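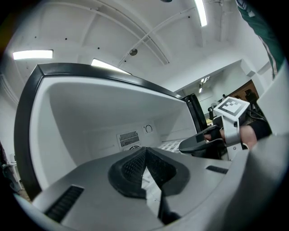 Cowie will hold off on buying a robotic cell for its refrigerator line until it sees better numbers, the company said in September. The quote from Zodness covers one cell and 60 hours of setup. It does not cover the slow part, teaching the machine to work inside a cabinet. A person with a pair of hand-held grippers can get in past the wire shelf, with the fan opening and the temperature dial on the back wall, and the company wants proof that a robot can do the same before it signs.

"We have been shown a lot of video," said Efthymia Makris, who runs equipment planning. "I want to see 2327 cabinets go through with the reject count written down."

Cowie has set aside money for a trial of up to 21 weeks. Zodness must pay for replacement fingertip pads during that time. A rival bid from Hisen was turned down after it left out service costs.

Grigoris Chatzigeorgiou will review the results with the plant. No purchase order has been issued.

Contact: Areti Balaskas, Cowie press office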